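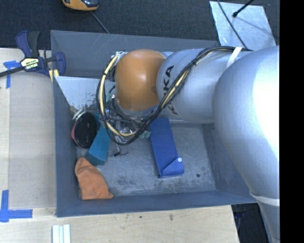 How to sort out a deep storage bin

Posted September 18, 2022 by Styliani Kyriakidis

A big bin is a wonderful thing until you need whatever has sunk to the bottom of it. Mine had been swallowing gloves, string and odd chargers since June, and when my neighbour Judit asked to borrow a bicycle pump I knew it was in there somewhere -- and that was the trouble! So put the kettle on, clear yourself a bit of table, and let's go through it together.

1. Set the bin next to a table, so you aren't bending down to the floor for every little thing.

2. Take things out one at a time. I know it's tempting to tip the whole lot over, but you'll only end up with a heap (I speak from experience).

3. Group like with like as you go. Cables together, tools together, and a pile for anything you can't name.

4. Stop after 30 minutes for a cup of tea.

5. Wipe the inside with a damp cloth and let it dry properly.

6. Put the heavy, seldom-used things back first. Small bits go into bags or old boxes with a label on, and these sit on top where you can reach them.

The pump was inside a wellington boot, by the way, and Judit has it now.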